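Drummer wanted: Ollent (doom/black metal, Faltbridge)

We are looking for a permanent drummer. Our last one left in June on good terms, after five years and both albums. The third album, Bruseck, is written and demoed with programmed drums, and we want a person on the recording.

Most of the set is slow to mid tempo, with two songs that need steady blast beats. You should be able to play to a click and learn parts from a demo. You can change the fills. The kick patterns on the title track should stay close to what is written, as the bass follows them.

We rehearse twice a week in the evening at the Owen Street rooms. There is a house kit, but bring your own cymbals, snare and pedals. Room rent is split evenly between the four of us.
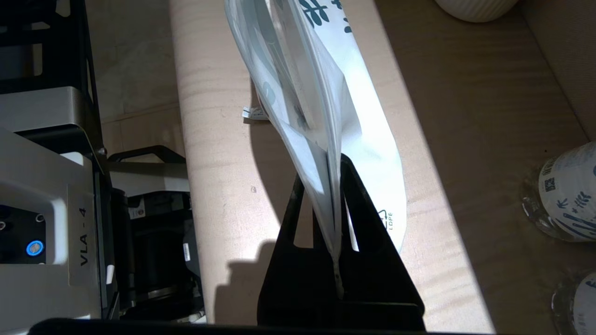

Lowri Lougher
Guitar and vocals, Ollent

The second album sold 708 copies on tape and CD, and the run of 2,000 patches and shirts is nearly gone. That money pays for studio time. It does not pay wages, and you should have a job or some other income. Show fees are shared equally after gas.

We play one or two weekends a month, mostly within a few hours' drive. You need to be over 18 and able to travel. A driver's license is a plus.

To apply, send two recordings of your playing, at least one of them without editing, and a short note on the bands you have been in. Phone video is fine. Write to us through the contact form and put "drums" in the subject line. We will send two demos to anyone we want to try out.

Posted Aug 14, 2023. The ad stays up until the spot is filled.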